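The long way round to a mended zip

Down the side of the old chandlery in Prikdale, past the bins and up a flight of stairs that would trouble a goat, there is a workroom where people bring the things they can't quite bear to throw away. Bags, mostly, and trousers, and covers for this and that. I had gone for an hour with a coat over my arm, and I stayed until the street lamps came on. 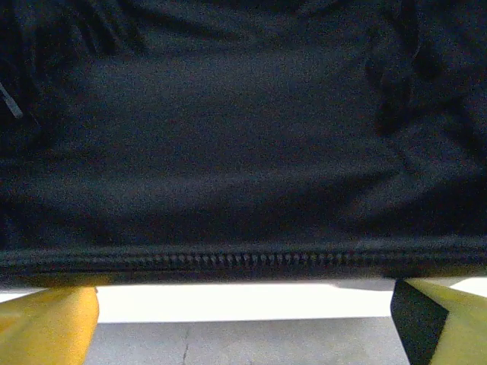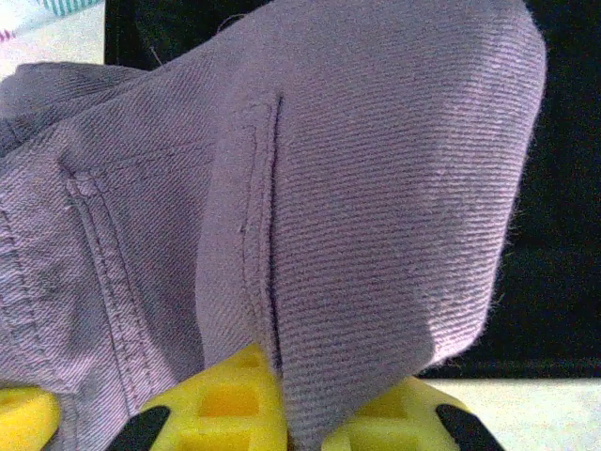
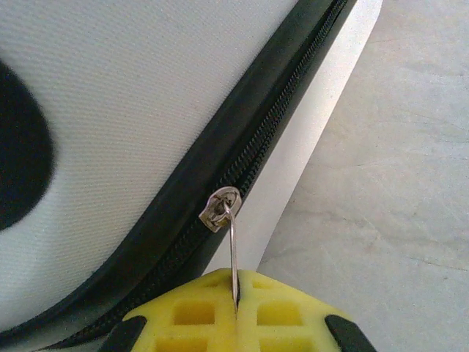

From top: a dark zipped bag; lavender twill with its double topstitching; a silver slider on a black zip.

Ona Dzene has run the place for 12 years, and she has a way of picking up a garment that I can only compare to a vet with somebody's elderly cat. She turns it over, she runs a thumb down the seams, and she says very little until she has been all the way round. Then she says rather a lot. "People point at the hole," she told me, "and I look at the seam next to it, and the seam next to that."

Seams, I learned, are where cloth tells you how it was made. Heavy cotton twill, the stuff of jeans and work trousers, is forgiving in the middle and stubborn at the edges, and a patch pocket with two rows of stitching will often outlast the knee below it by years. Ona loves a double row. She will match a thread to it for a quarter of an hour, holding reels up to the window one after another, and she likes a shade that sits a touch lighter than the cloth (a trick she had from her first employer, a tailor who apparently spoke only to complain). On coloured denim it is harder still. A soft violet looks grey in one light and nearly pink in another, and she won't commit until she has seen it in both.

Zips are another department altogether, and they belong to Raimonds Ots, who came in to have a rucksack seen to and now has his own table. He keeps 400 sliders in an old printer's cabinet, sorted by size and then by mood, as far as I could make out. Most of the zips that reach him have nothing the matter with their teeth. The slider has worn and opened up a hair, so that it runs along quite happily and leaves the two sides gaping behind it. He gives it a squeeze with small pliers, first one side and then the other, tries it, squeezes again. "Gently," he said, handing me the pliers, and I was so gentle that nothing happened at all.

He has firm views on big fabric bags, too. Never yank the zip of a full one! Press the load down with your forearm, bring the two edges together with your free hand, and only then pull, in line with the teeth. A stub of candle wax rubbed along them helps a stiff run, and so does brushing out the grit with an old toothbrush. On a curve, where the zip sweeps round the edge of a cover or a case, he stops every few inches and lets the cloth settle.

There were three of us round the table by then, with a pot of tea and a plate of Ona's caraway biscuits, and I had forgotten my coat completely. It was Siiri Petrauskas, the youngest of the menders, who fished it out from under a heap of curtains and found that the lining had gone at both armholes - I had only known about the left.

They asked me to come back for it in January.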